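Plestel cleared to run driverless shuttles on Rorkcombe roads

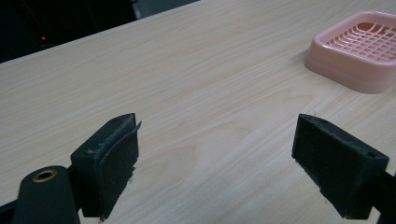 Pink plastic tray on a wooden table.

RORKCOMBE, September 14, 2025 - Plestel has been granted a licence to carry passengers in its self-driving shuttles on public roads in Rorkcombe. First rides this autumn. Staff only to begin with, then residents who have signed up through the Plestel app.

The licence covers 8 shuttles on two routes. Route one: railway station to Grendell Hospital, by way of the market square. Route two: a loop of the Sydorenko business park and the new housing on the east side. Running hours 6am to 10pm. No fares during the pilot, the terms of the licence don't allow them.

Each shuttle seats four. A safety operator rides along for the first stage and can take over the controls at any time. Later on, subject to a review by the licensing panel, the operators move to a control room at the Grendell depot and watch over the vehciles from there.

"We've been testing here since June with nobody in the back seats, so this is a big day for the team," said Rosalind Lindgren, chief executive of Plestel. "People in Rorkcombe have been asking our engineers at red lights when they can get in. Now we can give them an answer."

More than 3,000 residents have joined the waiting list. Places will be offered in order of sign-up, with some held back for hospital outpatients and night shift workers.

Güven Toprak, head of safety, said the shuttles will keep to 20mph in the town centre and will not run in snow or thick fog. "If the weather turns we stop at the next safe bay and send a normal minibus. Passengers get a message on there phone."

Wheelchair access: two of the shuttles have a ramp and floor fixings from day one. The rest will be refitted over the winter.

A public drop-in will be held at Rorkcombe library before the first rides, with a shuttle parked outside to look round. Date to follow on the Plestel website.

Press contact: Baiba Petrauskas, Plestel press office, Grendell depot. Interviews and test rides by arrangement. Please allow a day for replies, we are a small team.

ENDS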